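The Night Train to Brurkari

My grandmother swore that the best soup in the world was served on the night train to Brurkari, and the summer I turned 18 I went to find out!

The train left Zondmont at dusk, a long green thing with brass handles and windows that rattled in their frames. I had car 44 nearly to myself. We climbed through the pine woods, and I kept my nose against the glass the whole way up, because every bend had another waterfall in it, or a goat, or a tiny station with one lamp burning.

The dining car opened at Gerlach. Oh, that dining car! Yellow lamps, steamed-up windows, a cook singing behind the curtain -- and the smell of onions and dill rolling right down the aisle. I sat across from an old woman in a fur hat who had ridden this line 103 times, and she told me to hold my bowl with both hands when we reached the bridge.
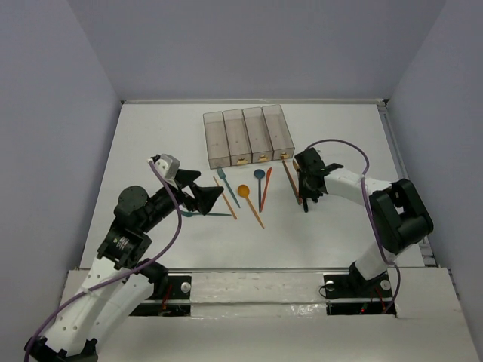 Orange and teal, scattered across the table.

"Every trip, I ask for the same spoon," she said. "It never tastes right with another." I laughed, but she was perfectly serious, and when the cook brought hers out she inspected it front and back before she let him pour.

Then came the bridge. The whole car swung left, the lamps swung right, and twenty miles of valley opened up under us, silver with moonlight. I held on with both hands. I forgot to eat, I forgot to breathe, and the old woman just kept sipping, happy as a cat.

When I finally tasted the soup it was barely warm. It was peppery and sour and wonderful, and I asked for more before I had finished the first bowl. The cook filled it to the brim -- and somewhere ahead of us the whistle blew for Brurkari.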